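Amia Laundry Labels

Version 6, updated 30th August

This dataset contains the text of care labels from used clothes, in English and Arabic. We made it because many people who buy second-hand clothes can not read the small symbols, and the shops in Danville asked us for a simple list.

Contents

labels.csv has one row for each garment. The columns are id, fabric, wash_temp, dry, iron and notes.
symbols.csv explains the 11 symbols we use.

Empty cells mean that the label was too faded to read. Please do not fill them with zero.

How the text was collected

Fouad Bitar typed the labels by hand in June. Qusai Haddad checked 200 of them a second time and corrected the spelling of the fabric names.

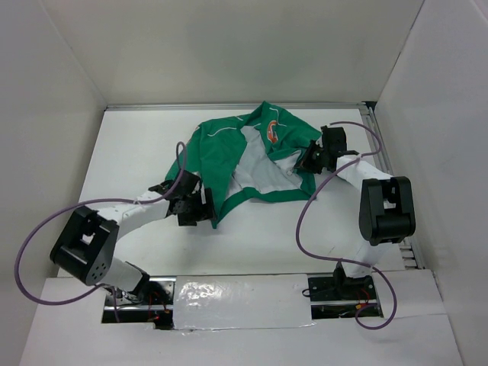
Known problems

Sports clothes often have the label printed on the cloth, and the print is lost early, so polyester is less common in the file than in the shops. In 2 rows the English and the Arabic text do not agree. We kept both texts as they are written.

Corrections are welcome. Please write the row id in the title of your message.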